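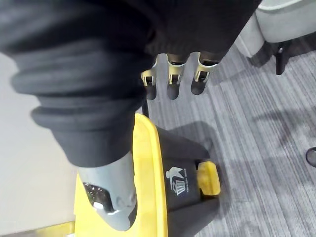 Black ribbed sleeve, three metal fingers with dark tips.

The Gralia Episode Companion, second edition
Paperback, 329 pages, £13 plus postage
In stock

I've been watching Gralia since I was far too young to follow it, and I've been writing about it for nearly as long, so this book has taken up more of my evenings than I'd like to add up. It covers all four series, the Christmas special and the radio play. Every episode gets its own entry with the plot, the guest cast, the bits that were trimmed for the repeat showings and a few paragraphs from me on whether it holds up. Some of them really don't. I've been rude about "The Salt Clock" in print twice now and I'm not sorry!

If you had the first edition, the big change is the Skukska chapter. I'd only given those three episodes a couple of pages each because the tapes doing the rounds were so poor that I couldn't tell who was talking half the time. Danish Shaikh lent me his much better recordings and I went back and did the lot again from scratch – the entries are now the longest in the book, and I've put right the mistake about who plays the second ambassador. Thank you to everyone who wrote in about that. All of you.

There's also a new interview with Farzana Ghauri, who did the costumes for series two and three. We talked for a whole afternoon and I've cut very little. She's wonderful on how the collars were made, and on the cape that had to be glued back together between takes. 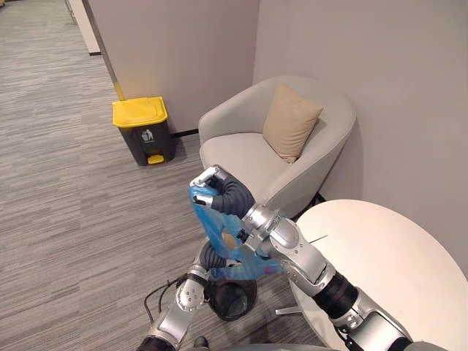
The book is a proper paperback with a sewn spine, and I asked the printer for that because the first edition was glued and mine fell to bits by April. It weighs 790 grams, so it's a bit much for reading in the bath, but it opens flat and stays open. I like it on the table while an episode's on, and you don't need a big one. A small round table next to an armchair, like the white one by the grey chair in the photo, will hold the book and a mug of tea with no trouble. The type is a size bigger than last time as well, for those of us who watch with the lights down.

What's in it
Full guide to every episode, in broadcast order
Kiani family tree (it folds out, mind the crease)
Farzana Ghauri interview
Black and white drawings by Shabnam Swati
Index, by popular demand

What isn't in it
The Prorkance novels. I get asked every time, and I do love them, but they need a book of their own and Faisal Marwat is writing it. He's up to volume five.

Postage and signing
I've had 300 printed and I'm posting them myself, usually on a Thursday. Copies go out in a card mailer. If you'd like yours signed, put a note in the order box and tell me what name you want – please spell it out, I've got it wrong before. Tariq Kakakhel has a few copies on his stall too, if you'd sooner save the postage, but those ones aren't signed.

Corrections go to the usual address. Page updated 26 February 2020.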